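Tarnel: a small helper arm for the nail table, built in the shared workshop

This page collects what I have from the build of Tarnel. Tarnel is a small arm which should stand beside a manicure table and do the simple jobs: bring the bottle, take the bottle away, pull a wipe and hold it until somebody takes it. It does not paint nails and I do not plan to teach it that. I build it in the shared workshop in Vesero, where I rent a shelf and one half of a bench, and in the evenings I continue at home.

I am not an engineer by profession. I repair sewing machines, so I know small motors and springs, but programming I learned late and slowly. Please excuse the mistakes in the text, English is my third language.

The gallery is short at present. Under it and over it I wrote the notes which people asked me for in the spring.

The base

The base is a steel plate with 12 holes. I drilled it two times, as the first plate was too light and the arm pulled itself over when it was fully stretched. The second plate is heavy and ugly and it stays where I put it. Between the plate and the table there is a thin rubber mat from an old sewing machine cover.

The joints

The arm has five joints. Four of them use the same motor, and this helped me a lot with spare parts. The shoulder has a stronger one with a belt. The belt was the idea of the people at Skirov, the small shop behind the workshop where I buy bearings. Before the belt I had gears, and the gears made a noise like a coffee mill. For work next to a customer this is not acceptable.

The fingers

I made many pairs of fingers. The early ones were flat and hard, and a round bottle turned in them. The present ones are soft on the inside, with a shallow curve, and printed in a flexible material at a slow speed. A bottle with square shoulders is easier for them than a round one, but then the arm must come from the correct side. If it comes to the corner, the bottle is pushed away and sometimes it falls.

The bottle and the wipe

Before I write any movement for the arm, I want to know how hands do the same job. Taking a wipe looks like nothing. You take the edge of the top one and pull. But the edge is thin, the one under it wants to come too, and the dispenser is light enough to travel with them. At the same moment the other hand is often busy with an open bottle, which must stay upright. 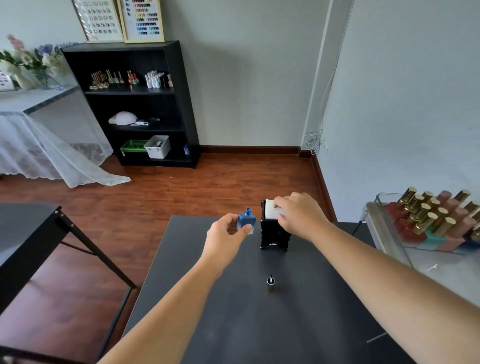

For this reason I divided the job in two parts and gave each part its own program. The first part is only holding. The arm closes the fingers, lifts a little and then does nothing, and doing nothing without shaking was two months of work. The second part is the pulling, and here I am still not satisfied. In my last long test the arm made 1,000 pulls and in 26 of them it took more than one wipe. I would like this number to be smaller before I let it work near a real customer.

The cap is a separate problem. It has the brush in it, so it cannot be put down on its side like the cap of a water bottle. For now the person opens and closes the bottle and Tarnel only brings it. I have a drawing for a small holder where the cap could stand, but I did not print it yet.

The eyes

There is one camera on the arm, near the wrist. It finds bottles by the cap, and this was my mistake at the beginning, for many colours have the same cap. Shiny caps are also difficult under a strong lamp. I now let it look at the glass as well, lower down, and I turned the lamp a little. When it is not sure, it stops and waits for a press on the button.

The box of electronics

Nothing special is inside. A power supply, a small computer, the motor board and a fan. I put a big red stop button on a long cable, so it can lie on the side of the person who is working. Please do this also if you build something similar. I pressed mine more often than I expected.

What is next

In September I want to show Tarnel at the open evening of the workshop, with water in the bottles. Until then the list is:

new cover for the elbow, the old one has a crack
holder for the cap
slower start of the pull
shorter cable to the camera

Some parts of the program come from an older project of mine, a feeder for buttons with the name Sebastian. It was never finished, but its motor code was good and I took it over almost without change.

If you want the drawings of the fingers, write to me through the workshop page and say which printer you have. I answer usually late in the evening, after the bench is cleaned.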